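About Kadeck
Posted in October by Wendy Inskip

Kadeck is a small company that tests household robot software, and we love it most when things break. We build kitchens in simulation, put a robot arm in them, and hand it ordinary chores until something goes wrong. Then we work out why!

Denise Inskip and Phyllis Haslam started the company after a fault in a project called Climis. The arm was supposed to stop whenever it touched anything it hadn't planned to touch. In 196 of 1099 simulated runs it kept pushing. The stop signal had been sent every time, but a second program was clearing it before the arm could respond. The customer had only ever watched the good runs, and the real arm was due to be switched on that Monday. Phyllis phoned at eight in the morning and got it postponed.

Chasing that bug took the two of them about 2 months (Denise still has the notebooks), and the way they did it is still how we work. Every failed run gets replayed, slowed down and written up in plain words, with the full log attached.

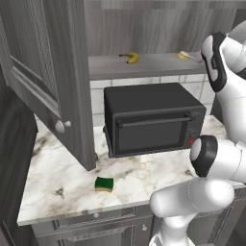
Robot arm and toaster oven in a simulated kitchen.

Kitchens are wonderful places to look for trouble. There are doors that swing into the way, handles at awkward heights, counters with hard edges, and little things left lying around that a planner may never have been told about. Bradley Rowbotham builds our rooms and will happily spend an afternoon moving a cabinet door a few degrees at a time to find the angle where a plan falls apart.

Hạnh Nghiêm runs safety review. She joined us from Gekham, and she has the final say on whether a fault is closed. A fix has to survive the original failing runs plus a fresh set she picks herself, and she doesn't tell the rest of us which ones!

We work out of two rooms in Sowerby and share our write-ups with every customer, including the ones about our own mistakes. The Climis report is the first thing new staff read.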